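收纳工作间笔记,Chauvin 杂物整理
2019年10月,Fuvside 工作间

先记几句天气以外的事。早上来得早,暖气片还没热起来,我把外套披着坐了好一会儿,先把上回没写完的那几页补齐。上回写到哪儿了我自己也翻了半天,原来停在“洗衣篮到底算容器还是算家具”这个问题上,后面画了一个大大的问号,再后面是一滴茶渍。这个问号我到现在也没有答案,不过今天摆弄了大半天,想法倒是比七月那时候多了一些,趁着还记得,啰嗦一点写下来,以后谁接着做这一块,翻到这里也好有个底。

Chauvin 这一摊事,说起来就是替普通人家把台面上的零碎归拢归拢。大家一听都觉得容易,我刚接手的时候也觉得容易,东西放进篮子里不就完了吗?可是真的动手就会发现,人家台面上的东西从来不按我们书架上那几本收纳手册来分类。漱口水旁边放着零食,零食旁边是遥控器,遥控器底下压着一张水费单子,水费单子上面写着买菜的清单。谁家没有这么一块地方呢,我家玄关那个柜子就是这样,我爱人每次路过都要叹一口气,叹完了又顺手往上放一串钥匙。所以这回的练习,我特意挑了不搭界的东西放在一起,吃的、洗漱的、说不清归哪儿的,统统上桌。

先说桌子。工作间里我最喜欢的就是木头桌面,暖暖的棕色,木纹弯弯曲曲像水波,看久了心里会静下来。缺点也在这里:木纹花,颜色深一点的小东西放上去容易看丢,橡皮筋、回形针、发夹,掉在纹路里要用手摸才摸得到。我以前提过要不要铺一块浅色的桌布,有同事赞成,也有同事说铺了就没有“家里的样子”了。我想来想去还是站在不铺这一边。人家回家面对的就是自己那张桌子,我们在桌布上练得再顺,回去照样找不到发夹。这一条先这么定,等冬天那一轮再看。

擦桌子的事也顺便提醒一句。请用拧干的软布顺着木纹擦,擦完再用干布走一遍。不要拿喷壶直接对着桌面喷!上个月不知道是哪一位喷完就走了,留下一圈白印子,我用了好几个晚上的耐心才把它哄下去。喷壶现在放在水池底下的柜子里,和橡胶手套在一起,手套有一只破了,破的那只我在手腕上画了个叉。

再说篮子。今天用的是灰色塑料的洗衣篮,侧面满是小方格的镂空,口沿厚厚的一圈,圆圆的,提起来不勒手。我对这个口沿很有好感。Belholm 送来的那一批样品里,有几只口沿薄得像饼干边,装满了毛巾以后往楼上一提,手指头上就是一道红印,我们楼里又没有电梯,试的人都抱怨。厚口沿的就舒服得多,还有一个意外的好处:可以在上面夹东西。用晾衣夹夹一张纸条,写上“送回浴室”或者“送回厨房”,篮子走到哪儿,纸条就跟到哪儿,比贴标签方便,也不会在塑料上留下胶。

镂空的侧壁我本来有点犹豫。透过那些小格子能隐隐约约看见里面,有人觉得这样好,装了什么一眼心里有数;也有人觉得乱,明明收起来了,怎么还看得见。我自己的经验是,装布的东西,镂空好,通气;装零碎的小包装,镂空就要想一想,尖角会从格子里戳出来,带绳子的东西更麻烦,绳头钻出去,一提就挂住。可是又不能因此就说洗衣篮不适合做“中转篮”。它大,它轻,家家都有,不用再花钱去买。我越来越觉得,劝人家买新盒子之前,应该先把家里那只洗衣篮请出来用一用。

中转篮是我们内部的叫法,新来的同事可能不熟,多写几句。意思是台面上凡是不属于这个房间的东西,先统统进一只篮子,不许一件一件地往外跑。大家都有过这种经历吧,拿着一瓶漱口水走到浴室,看见镜子脏了,擦镜子,擦着擦着发现没有卷纸了,去储物间拿卷纸,储物间的灯泡坏了……等回到桌子前面,天都黑了,桌子还是那张桌子。有了篮子,人就可以先待在桌子旁边,把这一块做完,再提着篮子走一圈。道理谁都懂,做起来总有人忍不住往外走,我也忍不住,今天就走出去了一回,回来的时候手里多了一杯茶和一块别人塞给我的饼。

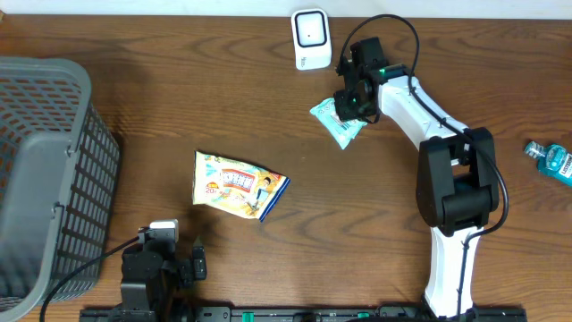

灰色洗衣篮放在桌子左边,白色小方盒靠着后沿。

接着说小白盒。这个圆角的白色小方盒子个头不大,顶面有个方框,中间一块深色,左下角附近还有一行浅灰的小字。我故意没有给它写卡片。练习里总得有一样让人拿不准的东西,看看大家会怎么办。每家每户都有这种东西的:插电的或者不插电的,有灯的或者没灯的,谁也不记得当初为什么买,可是谁也不敢扔。手册上的建议是“询问家庭成员”,写得真轻巧,家庭成员要是知道,它还会在桌上待那么久吗?

我的建议是给它一个期限,也给它一个位置。位置就放在桌子后沿靠墙,别挡着手,又天天看得见。期限可以写在一张小纸片上垫在它底下。到了日子还没有人来认,就连同纸片一起放进“待问”的抽屉,抽屉满了再开一次家庭会议。听起来有点郑重其事,可是我在自己家试过,效果比想象中好。有一只旧充电器就是这样找到主人的,原来是隔壁邻居借给我们的,借的时候孩子还在上小学,还回去的时候大家都有点不好意思,邻居倒很高兴,又送了我们一袋柿子。柿子放在哪儿呢,当然又放在了玄关的柜子上。

然后是零食。桌上两包零食,我本来以为这是最没有争议的一类,吃的归厨房嘛。讨论起来才知道大家的心思有多不一样。有人主张进厨房柜子,有人主张就留在桌上,说零食一进柜子就等于过期,下次看见它的时候已经潮了。还有一位同事讲得很动情,说她小时候奶奶家的桌子上永远有一小包吃的,后来不管到谁家,看见桌上有零食就觉得这家人欢迎她。听完以后大家都不太好意思把它们收走了。我在这里记一条折中的做法:桌上可以留一包,装在一个矮碟子里,其余的进柜子,吃完一包再拿一包。碟子要矮,高了的容器里头会积东西,先是零食,再是硬币,再是不知道哪里来的螺丝。

小袋子还有一个脾气要提一提,它站不住,也叠不好。叠在一起会滑,竖着放会倒,往大篮子里一扔就沉到底下去了,上面盖一层毛巾,谁也想不起来。所以凡是软包装的小东西,进中转篮请放在最上面,或者另外拿一只小布袋装着挂在口沿上。Drikmont 那边做的布袋就很合用,收口的绳子短,不拖地,洗了以后也没怎么缩水。我们手上还有 9 只,放在靠门那排架子的下层,拿了请在门后的本子上划一道。

漱口水这一件,大家倒是意见一致,归浴室。可它是瓶子,瓶子有瓶子的讲究。先摸一摸盖子拧紧了没有,这一步请不要省。瓶身和瓶底抹一把再放,黏糊糊的瓶底会在木桌面上留圈,在塑料篮底留的圈也不好看。放进篮子的时候靠着角落立好,拿一条卷起来的毛巾挡着它,提起来上楼就不会咣当一下倒下去。我有一次偷懒,把瓶子横着放,又恰好是没拧紧的一瓶,后来那一篮子的袜子都是薄荷味,晾在阳台上倒也清新,家里人笑了我好几天。

为什么要把洗漱的东西放到客厅那样的桌子上来练呢?有新同事这么问,问得很好。我说你回家看看就知道了。旅行回来,包往桌上一倒,洗漱包里的瓶瓶罐罐就在那儿住下了。买东西回来也一样,袋子在桌上打开,厨房的先拿走,因为有冰的,浴室的就留着,留到第二天、第三天,慢慢就成了桌子的一部分。我管这个叫“桌面户口”,东西在桌上待过一个周末就像是上了户口,再让它搬走,大家都不忍心。所以做法上我还是坚持,购物袋要整个提到浴室去再拆,别在桌上拆。这一条写进下一版的说明里,字写大一点。

下面记一下今天议出来的顺序,给下次带练习的人参考,不必照搬。

先坐下来看。就坐着,手放在膝盖上,看看桌上都有些什么,哪些是自己想留的。很多人一上来就动手,动着动着就变成把左边的东西挪到右边,右边的挪回左边。坐一坐,喝口水,心里有个谱。

再把篮子放到桌边顺手的地方。大篮子占地方,可以让它一部分伸到外面一点,前提是稳当,里面装了重东西就请放到椅子上或者地上。惯用右手的人我一般劝他把篮子放在左边,右手拿,左手扶着篮子,这样身子转得少,腰不累。有同事说她偏要放右边,那就放右边,没有什么对错。

然后才轮到拿东西。先拿认得出去处的,瓶子先进,靠角;布的随后;小包装最后。拿不准的往后沿挪,一律靠墙排好,不要在这个时候停下来研究,一研究就是半个钟头。桌上剩下来的,就是今天真正要做决定的那几样,通常少得叫人意外,大家看到这里都会松一口气,有人还会笑出来。

最后提着篮子走一圈。走的路线最好也固定,先近后远,楼下走完再上楼。篮子回来的时候应该是空的,要是还剩着东西,就别把篮子放回洗衣机旁边,让它留在过道上碍着你,碍到你把它清完为止。这个办法有点狠心,但是管用,我家的过道可以作证。

关于时间。手册上写这一套要 25 分钟,我觉得写得有点死。带着孩子的人、手脚慢一点的老人家,慢慢来就是了,我们又不是在比赛。下回印单子的时候,建议把这一行挪到背面去,或者干脆改成“听完一面唱片的工夫”,我觉得这样亲切得多,当然也许有人会说现在谁还听唱片。再议。

还有几件杂事,写在这里免得忘了。

Belholm 的那批篮子,薄口沿的要退,厚口沿的留下。退货的纸箱在楼梯拐角,胶带用完了,要去买,买那种撕的时候不会尖叫的,隔壁办公室已经来提过意见。

浅色的标签纸还剩 3 卷,深色的没有了。深色的不补也可以,写上去的字看不清,当初是我觉得好看才买的,这个错我认。

墙是白的,桌子后沿蹭上去就是一道印子,请大家把桌子往外留一指宽的缝。缝里会掉东西进去,这也没有办法,每次收工前拿尺子划拉一下就好,上次划拉出来一支我找了很久的铅笔,高兴了一个下午。

靠窗那 4 把椅子里有一把腿不平,坐上去会晃,垫了纸板,纸板又被人收拾走了(大家整理得太起劲了)。我又垫了一块,上面写着“有用,勿扔”。

下次练习想换成厨房台面,主题是“一打开就关不上的抽屉”。哪位家里有长柄的汤勺、量杯、多出来的瓶盖,请带一些来,越乱越好,用完原样奉还。洗衣篮继续用这只灰的,我想看看放在厨房里,大家还会不会觉得它太大。要是觉得大,就试试旁边那种带提手的浅筐,尺寸我明天量好,补在这一页的背面。

茶凉了,先写到这儿,水池边的抹布我带回去洗。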